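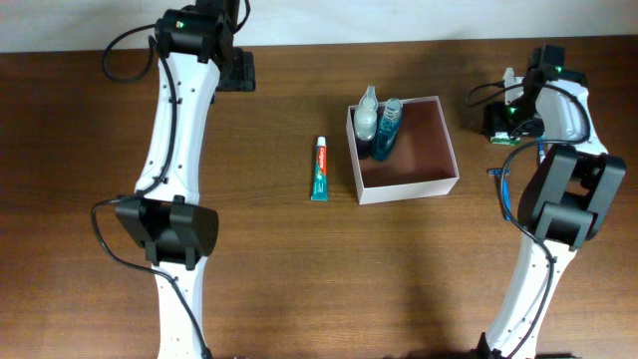
Put the heavy bottles in first and let the small stuff find its own gaps, one respondent wrote across the bottom of the February questionnaire, and a good many of the others told us much the same in fewer words. I'd have said so too before we started. My own washbag has been packed that way for years (badly, I admit).

4.2 Upright or on its side?

The Kaltska survey gave us 700 usable replies, and the question that split people most was the dullest one on the sheet: do you stand a bottle up in the box, or lay it down? People who move house a lot tend to lay things down. People who pack for a weekend stand them up, mostly so they can get at the toothpaste without unpacking everything else. Both groups were very sure of themselves!

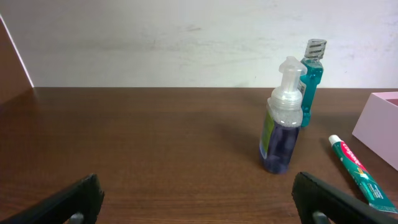 Emil Camenzind
Corresponding author, Wusari Household Studies Group

I should say something about pump bottles, as they caused more arguments than anything else in the replies. A foaming soap bottle has a wide collar and a nozzle that sticks out, and it's awkward to lay flat next to anything. Mouthwash is easier, a plain tall shape with a cap you can tighten. In our coding scheme (borrowed from Kälin, with small changes) a pump counts as "upright only" unless the respondent said they tape or lock it. I'm still not sure that was fair on the tapers, who wrote us some lovely long answers.

Shallow boxes change things again. If the sides are lower than the bottle, standing it up means the lid won't close, and people who'd ticked "upright" often crossed it out once they got to the question on box height.
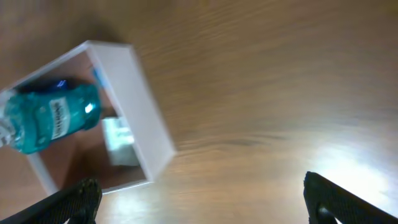
Figure 3. A bottle of teal liquid lying on its side in the open white box.

For anyone who wants to repeat this part, we allowed 30 minutes for the questionnaire and asked for six items to be ranked by how early they go in. Toothpaste came out all over the place. It's light, it's flat at one end, and people use it to fill whatever space is left along the wall of the box.
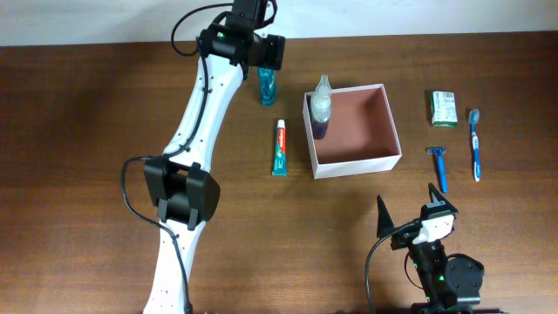
Flaleck's comment on our draft was that we'd treated the box as a container when most people treat it as a shelf with sides, and that an open box left out on a table for a week is a different thing from one taped shut for a van. I think that's right, and we've split the two in Section 4.3.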